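Cistoren Neighborhood Association
Minutes, Friday, January 25, 2019

Hi all, I took the notes again, so forgive the spelling. We started late because the back door at Manninen Hall was locked and we all stood out there stamping our feet for a while!

Last meeting's minutes
Approved, with one fix. I had the block party down for the wrong end of Protley Street. Sorry!

Snow and sidewalks
Lots of talk on this one (it took up half the evening). The corner by the bus stop is still a sheet of ice, and the city says that stretch belongs to the owner of the lot. We agreed to send the owner a letter, and I'm writing it this weekend. We're also buying 20 bags of salt to keep in the hall shed — help yourselves, but please close the bag after.

Money
We have $1000 in the account, and $500 of that is already set aside for the block party in September. I asked if we could spend a little on new folding chairs and got a firm "maybe."

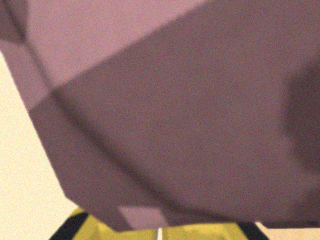 Zisteck Park
The swings are coming out for repair and should be back by spring. Two people wanted a second bench near the gate, and one really, really didn't (she thinks it'll draw late-night noise). We went back and forth and then tabled it.

Other stuff
Bring your own mug next time, we're done with paper cups. The hall wants us out by 9 from now on, so we'll start right at 7. Somebody left a green scarf on the coat rack and I have it at my house.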